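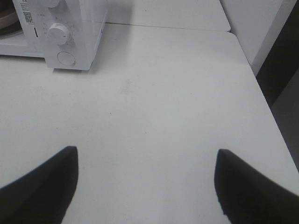
White table and white countertop appliance, Brarnuneck open day, May 2024

My cousin Nhi Lý had two tickets for the open day at the Brarnuneck pottery works and her husband could not go, so I went with her. The train takes a little more than an hour, and from the station you walk along the canal until you smell the clay. I had expected a small workshop. The works employs 172 people and has its own fire engine.

We were put in a group of 16 and given blue covers for our shoes. Our guide was Chia-hao Hsieh, who started in the glazing room as a young man and now looks after the kilns. He spoke quietly, and in the casting hall, with the fans running, those at the back did not hear very much. I moved to the front after that.

The clay arrives by lorry in big grey blocks and is mixed with water in a tank under the floor. Cups are cast in plaster moulds, plates are pressed. The handles are still put on by hand. One woman did this while we watched, and she never looked at her fingers, she was talking with her neighbour the whole time about a wedding in June.

The long kiln was for me the best part. It is a tunnel of 161 metres, and the wagons go through it so slowly that you must look at a mark on the wall to see them move. Mr Hsieh told us that a crack in a plate is mostly made in the drying room - the fire only shows it. Somebody asked how many pieces are thrown away and he answered "too many", and then we went on to the next door.
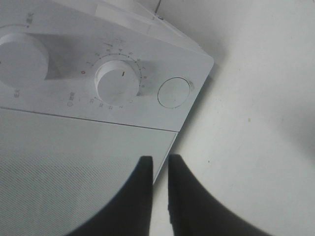
Eating and shopping

Lunch was soup, bread and a potato cake, served in the Curnis range, which is the heavy brown one. You may also bring your own food. I found the soup a bit salty, but Nhi took a second bowl. Coffee is included in the ticket and cake is not.

The factory shop sells seconds at half price. I bought four Zirance bowls with small spots in the glaze and one jug. Please bring newspaper or an old towel if you want to carry things home by train, for the shop had only thin paper bags on the day and my jug travelled inside my scarf.

The museum room on the upper floor has more than 2,300 pieces, mostly from the Chiang collection, and half an hour is too short for it. The next open day is planned for the autumn. Tickets are sold at the gate too, but the kiln tour must be booked before.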